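The Night the Left Arm Quit Listening
10/15/23

I've been testing home robots in simulation for the Tinham project since February, and I'd love to tell you the scariest bug I met was something dramatic. Nope! It was a missing "stop."

We run our chore scenes in a simulator called Matubbar, with control software we named Nideo. The robot tidies a kid's room over and over while I drink too much coffee. Tidying takes 2 arms, and each one gets its own little stream of commands, so when I hit the stop button both streams are supposed to freeze. You can see where this is going.

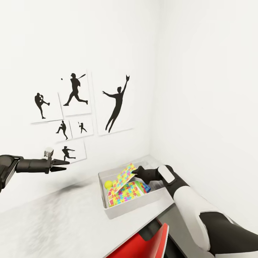

I'd set up a batch of 80 runs and was feeling pretty smug about it. Then I paused one to check a grip setting, and the right arm froze like a good citizen while the left one just kept drifting. Slowly, too, which was somehow worse! I sat there clicking stop like a person pushing an elevator button. When I went back through the logs, 20 of the runs had the same problem (I'd been watching the wrong window the whole time, thank you very much).

The cause was so dull I almost cried. Our motion planner, Grerketti, was saving up moves for the left arm, and the stop command never cleared them out. The arm was working through old orders.

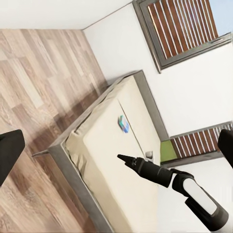 In a rendered bedroom, that costs you a rerun. In a real bedroom there could be a toddler or a sleeping cat in the way, and I thought about that a lot on the drive home. The fix took me 2 days, most of it spent writing a check that hits stop at random moments and fails the run if either arm moves afterward. We also put in a rule that the real machine doesn't get powered up until that check passes on both sides. I still keep a hand near the button, and I've started watching the left arm first.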